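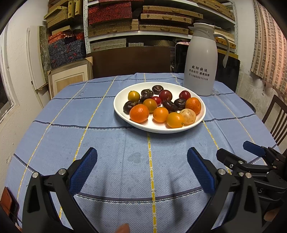
**Irmont Garden Club, minutes, August 3, 2021**

Burgi Bachmann in the chair, Định Doãn taking notes. June minutes approved as read.

**Plant swap.** What a turnout! 200 plants changed hands and the Tremel folks want to join us again next year (yes please). Table fees brought in $40.

**Snacks.** Fruit for meetings was a hit, plums especially, so we'll keep doing it. Budget stays at $30.

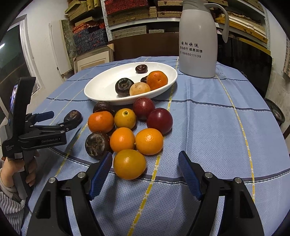 **Dobre Street beds.** Burgi walked us through her planting plan and it's a beauty, all asters and tall grasses along the fence. Approved, 9 in favor, none against. Định will order the mulch.

**Fekitz trip.** Everyone is keen to see the rose garden! Định to ask about parking and whether dogs are allowed.

**Open items**
- Hose at the north tap still leaks
- Seed catalogs to go back to Burgi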